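Wavow takes its hand-held gripper kit into the bathroom

Edit Dobos has spent two years on the Ploltby kit at Wavow, a pair of hand-held grippers used to record household tasks for training robot arms. The set under review ships with 26 printed marker tags and a shoulder harness.

"The tags give us the pose of each hand," she says. "If one face turns away, a marker on the side should still be readable."

Bathrooms were added in the latest task list. Glossy surfaces are the main difficulty, according to Dobos, and a bottle held over the rim of a tub is a standard item on it. 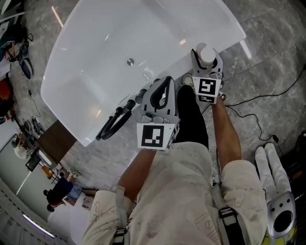

Price and support

The kit is rented by the week, with a minimum of two. Vesness handles repairs and quotes seven working days. Replacement fingers come in sets of 8.

Dobos does not claim it suits every job. "Thin caps are still slow – the operator needs practice, and we say so in the manual." A revised finger pad from Szalai is due in March. Existing customers will pay for the pads but can fit them without returning the grippers.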